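**Falteck Growth Partners** is a regional private equity fund with its main office in Clollport. It gives long-term capital to small manufacturing and service companies, mostly in towns where bank loans for growth are difficult to get. The fund is managed by Buchanan Capital, a management company which also runs two smaller loan funds in the same area.

## Background

Before the fund was formed, most business owners in the Clollport area depended on local banks and on family money. The banks were willing to lend against buildings and land, but much less against orders, patents or skilled staff. Several companies were sold to buyers from outside the region when their founders retired, and in some cases the production was moved away.

Buchanan Capital was at that time only an advisory office. It prepared business plans and helped owners to talk with lenders. Its partners proposed a fund that would buy minority shares and stay for a long period. The first closing took place in August with commitments of 50 million dollars. The investors were regional banks, two pension plans and a number of families.

## Structure

The fund is a limited partnership. Buchanan Capital acts as general partner and receives a yearly management fee, together with a share of the profit after the investors have received their capital back and a fixed minimum return. The term of the partnership is twelve years, and it can be extended two times by one year if the investors agree.

An advisory board of five investors meets twice a year. It does not choose the investments, but it must approve any deal in which the general partner has an interest of its own. It also reviews the method by which the holdings are valued.

## Investment policy

The fund looks for companies with stable sales and fewer than 200 employees. It does not invest in real estate, in mining or in companies that have no revenue yet. A usual investment combines preferred shares with a subordinated loan, so the owner keeps the majority of the votes while the fund receives some interest income from the first year.

In the years after the first closing, the management office examined 212 proposals in detail. The majority were refused at an early stage, most often for the reason that one customer made up too large a part of the sales. The companies in the portfolio together employed about 2217 people at the time of the last published report.

The fund normally takes one seat on the board of each company. It asks for monthly accounts and a yearly budget, and it has the right to refuse new debt above an agreed limit. Daily management remains with the owners.

## Portfolio

The best known holding is Flellell, a maker of packing equipment for food producers. The fund bought a minority share when one of the two founding families wished to leave the business. The money was used partly to pay this family and partly for a second production hall. Other holdings include a commercial laundry, a printer of labels and a company which repairs pumps for water utilities.

Three investments have been sold. Two of them were bought back by the owners with a bank loan, and the third was taken over by a larger competitor. One investment, in a furniture maker, was written off completely after the company lost its main contract.

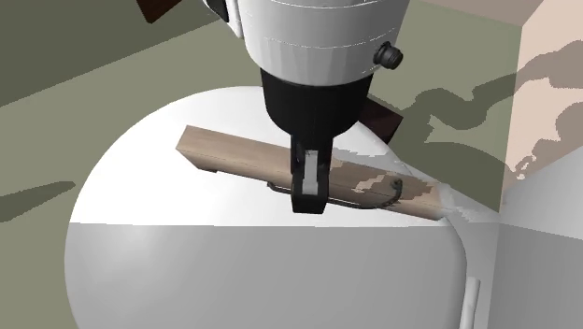 ## Reception

Local business groups have generally described the fund as useful, especially for the transfer of family companies to the next generation. Some owners have criticized the cost of the subordinated loans, which is higher than that of a bank loan, and the long time needed for a decision. The general partner later introduced a shorter procedure for small requests from companies already in the portfolio.

## See also

- Mezzanine capital
- Limited partnership
- Management buyout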